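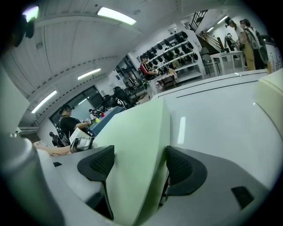 Lights on, looking up.

Fri 25 October

Bayu Yeoh swears by the new sleep plan from Postness. No screens after nine, some tea called Gralik, and you wake up at 3 feeling wonderful. I've done it for 13 nights. I wake up at 3, all right.

The booklet says people slept this way in 1810. Says who? There's no source, just a drawing of a candle. Yoga thinks I'm not giving it a fair shot and wants me to keep going until March. March! The tea tastes like a wet envelope and costs more than coffee.

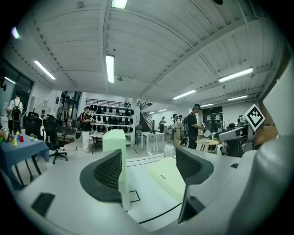
Black mesh and pale green.

Had toast at four, read the booklet again. Page nine says naps are fine, page twelve says never nap. Napped.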